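Vekley Opens Its Third Bread School and Makes the Evening Course Free for Night Workers

5/26/25

Vekley, the baking school known for its sourdough and rye courses, announced today that it has opened a new teaching bakery in the old Hadusine flour store on Cordier Street. It is the third location of the school and the largest one. Together with the opening, Vekley starts a free course for people who work at night and cannot come to regular classes.

The new place has 2 teaching rooms, one shop with a counter to the street, and a cellar where the flour is kept. The rooms were under repair since last April. The old wooden floor of the store was kept in the shop, and in the teaching rooms it was replaced with tile, as the health rules of the city demand.

"We looked for a long time for a building which already had something to do with bread," said Pavithra Palaniappan, founder of Vekley. "When I came the first time to see the Hadusine store, there was still flour between the boards. I called my sister from the stairs and told her that we will take it."

The free course is called Tatalano, after the round loaf that is the first bread every Vekley student learns to make. It has a thick crust, it is made with wheat and a small part of rye, and it stays good for several days if it is kept in a cloth. The school chose this bread for the beginners because it forgives mistakes. If the dough stands one hour too long, the loaf will be a little flat, but it can still be eaten with pleasure.

The Tatalano course will take 40 students in its first season. Nurses, cleaners, drivers, guards, warehouse workers and all other people with a night job can apply. The lessons begin in the early afternoon, when many of them have just got up, and end before the evening shift. Students do not pay for the lessons, the flour or the use of the ovens. They are asked only to bring an apron and closed shoes.

The idea for the course came from the customers of the first Vekley shop. For many years the shop has opened its door very early in the morning, and the first people in the line were always those who were going home from work. Several of them asked about classes, but all classes were in the evening, exactly when they had to leave for work again.

"I worked nights in a hospital laundry before I became a baker, so I know how it is," said Sioned Beddoe, head teacher at the new location. "Everything that is interesting happens when you are sleeping or when you are on the bus. For this reason I asked for the afternoon room before I asked for anything else."
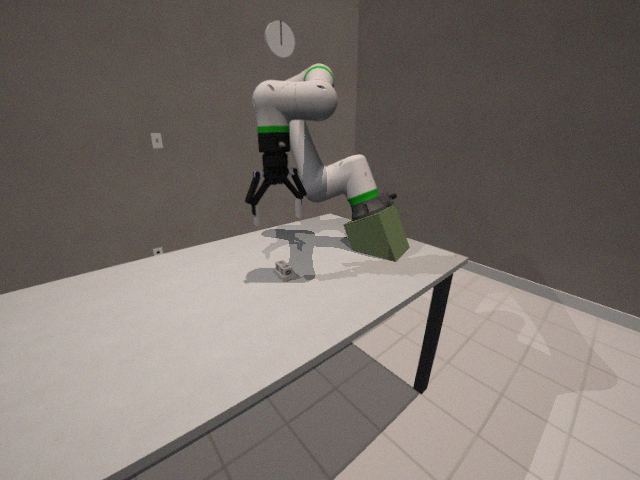

Ms. Beddoe has taught at Vekley for six years and wrote the program of the new course herself. In the first weeks the students learn to mix and to knead by hand. After this come the starter, the shaping and the work with the oven. The last part of the course is free baking, when each student brings a recipe from home and makes it together with the group. In an earlier trial of the program, the students brought flat breads with onion, a sweet braided bread with cardamom, and a potato bread which has since been added to the shop on a regular basis.

A special part of the program is about time. People who work at night often think that good bread is not possible for them, because the dough needs attention in the hours when they are away. The course shows how a cold dough can wait in the refrigerator during a whole shift and be baked after it. Each student receives a paper table where he or she can write the hours of the shift and find next to them the hours for feeding, folding and baking. The table was tested by the bakers of Vekley at home during the winter and was corrected many times.

The ovens in the new bakery are stone deck ovens. One of them was moved from the first Vekley location, where it had been in use since the opening of the school. The move was not simple, as the oven had to be taken apart and each stone was marked with chalk so that it could be put back in its old position. Two stones were broken on the way and were replaced.

The flour for all classes comes from farms near the city and is milled in small amounts. Vekley buys wheat, rye, spelt and a little buckwheat. In the cellar on Cordier Street the bags are stored on raised boards, away from the walls, and the temperature there stays cool also in summer. Visitors of the shop can buy the same flour by weight and may bring their own bag or jar.

Since its first class, Vekley has taught 1,396 students. Most of them bake only for their family and friends, but a part of them found work in bakeries and restaurants, and some have opened their own small shops. Former students keep the right to come back and use the ovens for a small fee on open baking days. These days will now be held also at the new location.

The paid courses at Cordier Street include sourdough for beginners, rye breads, filled pastry, and a short class for parents with children from the age of eight. The price of a one-day class is 70 dollars, with flour and lunch included. The lunch is soup and the bread of the day before. Gift cards can be bought in the shop or by phone.

"We do not want that the paid classes and the free course live separate lives," said Ms. Palaniappan. "The teachers are the same, the ovens are the same, and at the end of the season everyone will bake together for the street. In my family bread was always put in the middle of the table, and whoever came could take from it."

The baking for the street will be held in front of the shop at the end of the first season. The students will offer their loaves to the neighbors, and those who like can bring butter, cheese, jam or pickles to share. If it rains, the tables will be set inside the shop.

How to apply

Applications for the Tatalano course are accepted at the counter of the Cordier Street shop. The form has one page. A letter from the employer or a recent work schedule is needed to show that the person works at night. No experience in baking is expected. People with an allergy to wheat or rye should speak with the school before they apply, as there is always flour in the air of the teaching rooms. If there are more applications than places, names will be drawn, and those who were not drawn will be first on the list for the next season.

About Vekley

Vekley is a baking school and bakery founded by Pavithra Palaniappan. It teaches bread baking to adults and children in small groups and sells its own bread and flour at three locations.

Press contact

Journalists who wish to visit a class or speak with the teachers can ask for Sioned Beddoe at the Cordier Street shop. Visits are possible in the afternoon. Please wear shoes that can get flour on them.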